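Losari Community Kitchen Project
Progress report to the Plukdale Fund, 2025-11-28

Dear Geetha Kurian,

Thank you again for your patience over the summer, which was a long one for all of us! Since August we have served 3715 lunches, and 246 families are now on our list.

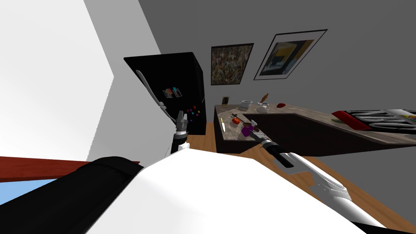 Kitchen, with the tall black refrigerator against the back wall.

Kwabena Abugri has taken on the evening cooking classes, and both groups are full (16 people in each, and a good deal of laughter). We still need two more drivers for the Kołodziej route, and Satish Kandasamy is asking at the bus depot.

With warm thanks,
Sreekumar Shetty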